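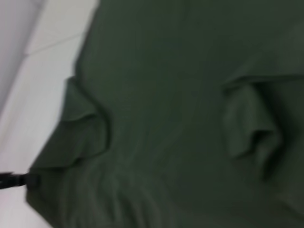
2 min read

Drirano Garment Dye Care Wash, 500 ml

Drirano is a liquid detergent for dark and muted colors: olive, navy, charcoal, brown and black. It has no bleach and no optical brighteners. Most general detergents contain brighteners, and on an army green shirt they show up after a few months as a gray cast along the seams and collar.

The formula was developed at our Kirnanholm workshop by Parisa Tehrani and has been sold under the Suvoter label since March. It replaces the older powder, which did not dissolve well in cold water.

Directions

Turn the garment inside out and close any zippers. For a front loader, use one capful for a normal load. For a top loader, use two. Wash cold on a gentle cycle. Do not add fabric softener to the same load.

For hand washing, put half a capful in a basin of cool water, add the garment, and leave it for ten minutes. Rinse until the water runs clear. Press the water out in a towel and do not wring. Dry flat or on a line out of the sun.

New garments may give off dye for the first two or three washes. Wash them alone.

Suitable for

Cotton, linen, viscose, polyester and blends. Not for wool or silk. For those, see the Namboodiri wool wash.

Details

Volume: 500 ml
Loads per bottle: about 20
Scent: none
Bottle: recyclable, with measuring cap
Item number: 101
Refill pouch: 400 ml, item number 95

Customer notes

"I have two work shirts the same age and only started using this on one of them. That one is clearly darker now." Chelsea Sowerby

"Works fine. The cap drips if you don't wipe it." Hooman Alipour

"Would like a bigger refill." Nest Llewellyn

Shipping

Orders leave the warehouse within two working days. Bottles are packed upright and taped at the cap. If one arrives leaking, write to Siamak Shahbazi at the order desk with your order number and we will send another. Unopened bottles can be returned within 30 days.

Page updated 2020-10-29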